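The Bucket Method: Your Questions About Tidying a Bedroom With One Bucket

The questions below are the ones we get most often at Baltico, our little home-sorting club. If yours is missing, write to Marit at the bottom of the page.

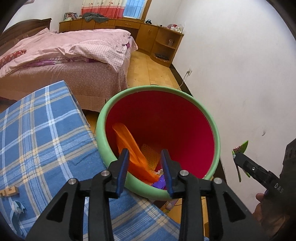

Bedroom bucket, green rim, with an orange cloth and a purple wrapper inside.

What is the bucket method?

You take one bucket into one room and put into it everything that is small, loose and in the wrong place. Then you carry the bucket out and empty it properly. Really, that's it! We started doing it in bedrooms, where the small stuff seems to gather fastest, and it has spread to every room in our houses since.

The bucket has a start and an end. When it is full, or when the room is clear of bits, the first half is over and you move on to emptying.

Why a bucket and not a bag or a laundry basket?

Try all three and see what you like, but I'm firmly a bucket person. A bucket stands up by itself on a hard floor, it has an open top, and you can drop things in from the edge of the bed. Bags sag shut just when your hands are full. Laundry baskets are wonderful for laundry, but they're so big that you keep filling them, and then you have an hour of sorting ahead of you. Plenty of them have holes in the sides too, and hair ties go straight through.

A bright inside helps a lot. Small things show up well against red or yellow, and you'll be glad of that when you are looking for an earring back.

What size should I get?

One you can lift with one hand when it's full. If you have to brace yourself, it is too big. Nahuel Painemal, who runs our spring sessions, uses a child's beach pail and swears by it. He makes more trips and doesn't mind at all.

What goes in?

Wrappers, cloths, scrubbers, odd socks, hair clips, pens, receipts, toys, charger cables, the brush that wandered in from the bathroom. Don't stop to think about whether a thing is trash. Trash goes in with everything else on the first pass and gets pulled out at the end.

What stays out?

Anything wet, anything with food still in it, medicine, glass, and anything sharp. Walk those straight to where they belong. Books and full-size clothes stay out as well. They fill the bucket in no time and hide the small things underneath.

Do I make the bed first or last?

We get this one constantly, and we disagree about it among ourselves. I say first. Pull up the quilt, shake it once and smooth it down, and everything that was hiding in the folds lands where you can see it. You also get a nice flat surface to work on. Fongchan Kaewkla says last, so that the dust from the rest of the room doesn't settle on fresh bedding. If you are changing the sheets anyway, strip the bed first, do the bucket, then put the clean sheets on. We both agree on that one.

What about under the bed?

If your bedspread hangs low, lift it and fold it up onto the mattress before you begin. Lie down on the floor and look - a quick peek from standing height misses nearly everything. A long-handled dust mop will bring most things out to where you can reach them. Move the bucket along with you as you go around the bed, so you never have to walk across the room with one sock.

Two beds in the same room: one bucket or two?

One! Do the first bed and the floor around it, then slide the bucket over and do the second. With two buckets people start sorting by owner while they pick up, and it slows everything down. Owners can claim their things at the emptying stage.

How do I empty it?

Spread an old towel on the floor or on a made bed and tip the bucket out gently. Then go in this order:

Trash first, straight into a bag.
Cloths and socks next, into the wash.
Things that live in this room, put away right now.
Things that live in other rooms, back in the bucket.

Carry the bucket around the house and drop off what's left. Please don't leave it on the stairs "for later." I have done this many times, and later was usually the following month.

Can I keep a toothbrush I find on the bedroom floor?

Not for teeth, please. An old toothbrush is a terrific cleaning tool, though. Use it on window tracks, around faucet bases, and along the grooves of carved headboards. Put a rubber band around the handle or mark it with nail polish so it can't be mixed up with the good ones.

And small wooden toys and puzzle pieces?

We keep a jar for these. Anything that looks like part of something else goes into the jar, and a couple of times a year the kids go through it and try to match the pieces up. In January we finished a puzzle that had been one piece short for as long as we'd owned it. There was cheering!

How do I clean the bucket?

Warm water, a drop of dish soap, a wipe with a cloth, and turn it upside down to dry. If it has been holding craft scraps or fluff, wipe it out dry first, or the fluff turns into a paste. Keep your tidying bucket separate from your mopping bucket. Different colors make that easy.

Will it scratch my wood floor?

A clean plastic bucket with ordinary contents hasn't marked any of ours, parquet included. Grit stuck to the base is the thing to watch for, so wipe the bottom before you slide it. If you're nervous, stand it on a folded cloth and pull the cloth along instead.

How long does a bedroom take?

My own record for a really messy one is 22 minutes, emptying included. A room that gets done every week takes 6. Your first go will be slower than that and it doesn't matter a bit. Put some music on.

Can kids do it?

Yes, and they're often better at it than we are, being closer to the floor. Give them the picking up and do the emptying together. Hipólito Núñez lets his two choose the bucket color and call out the strangest find of the day at dinner. Very small children should have a grown-up beside them, as with any bucket or small object.

My partner keeps throwing things in the bucket all week. Help?

Some people love a standing bucket. I don't, but if it suits your home, give it a fixed spot by the door and a fixed emptying time. Ours would be at 8 in the evening, before anyone sits down.

I can't bend easily. Is there a way to do this?

Set the bucket on a chair or a low stool and work at bed height first. For the floor, a long-handled dustpan is very handy. Jarosław Tomaszewski sits on the edge of the mattress and does the whole strip of floor in front of him, then moves down and does the next one. He gets a lovely result.

Where do I send a question?

Drop a note to Marit Tveit through the contact page. She reads everything, and she especially likes hearing what you found under the bed.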